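How many examples for hanging socks on a clip rack?

Gultholm
I am collecting demonstrations for a task where the arm hangs socks on a drying rack with metal clips. I do the teleoperation myself and record from the wrist.

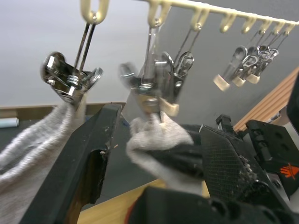
What I have so far

I have 39 episodes and the trained policy is weak. It brings the sock up to the rack well, but then it waits too long under the clip, or it closes too low on the cuff. The clips also swing when I touch them, so every episode looks a little different at the end. Should I record more of the same, or change something in my method? My plan was to stop at 50.

Danko
For cloth, 50 is very few. Our group used 1075 episodes for a folding task and the corners were still not good. I would record more before you change the method.

Emudano
I agree that you need more, but please look first at how you are recording. I had the same problem of waiting, and the reason was me. When I was not sure about the clip, I stopped the arm and looked, and the policy learned to stop also. Cut those pauses, or repeat the episode.

Do not wait every time until the clip hangs still – the policy needs to see it moving too. I would also start from different hooks, and change between the gray sock and the white one, because the knit looks quite different close to the lens. Keep three episodes of each hook away from training, so you can compare later.

Also write down the failed ones. I deleted mine in June and I regret it.

Contact | Copyright Nunlow Help Community | Back to top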